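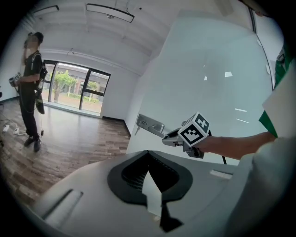

Fig. 5. Back room with the glass door-and-window unit, wood-effect floor and white walls.

Section 5: Getting the room ready for your Talpur blinds

Okay, before you open a single box, spend some time on the room itself. I rushed this part when I did my first set of Talpurs at the Wuvotcombe place, and I ended up taking the whole headrail back down with sawdust in my hair. So this section is all prep, and the drilling starts in Section 6.

I'm using a room with tall glass panes and black metal frames, a lot like the one in Fig. 5. If yours has plain windows you can skip step 4.

1. Clear the floor along the glass. You want a strip wide enough to set up a stepladder and walk past it with a long box under your arm. Power strips and cables count as clutter too! Unplug what you don't need and move the rest up against a wall.

2. Look up. Ceiling lights, sensors and little fittings over the door all get in the way of a headrail, and they're easy to forget when you're staring at the glass. Mark each one on the room plan (the blank one is on page 8).

CAUTION: Don't drill near a light fixture until you know where its wiring runs. Turn the power off at the breaker first, and check that it's really off.

3. Measure the full width of the opening at the top, the middle and the bottom. Write down all three numbers and order from the smallest. My own opening was 639 mm per pane at the top and a hair less at the bottom, and that hair matters.

4. Measure each pane between the black uprights. The Talpur clips sit on the frame, never on the glass, so check that you've got at least 20 mm of flat metal to work with. Less than that and you'll want the Cakura slim clips (sold separately, sorry).

5. Open the door all the way and see what it swings past. Handles love to snag a blind. If yours sticks out a lot, go with the ceiling mount and bring the headrail forward.

6. Wipe the frames down with a damp cloth, dry them, and leave them alone until you're ready to fit the clips.

Note: Wood-effect floors scratch faster than you'd think. I put an old blanket under the ladder and another one where the boxes go.

Note: If you get strong light off the floor during the day, pick the Sistar lining over the standard one. I switched mine in August and the glare on my desk is so much better (the room stays bright, too).

Got your numbers? Copy them onto the order card and go on to Section 6, Fitting the clips.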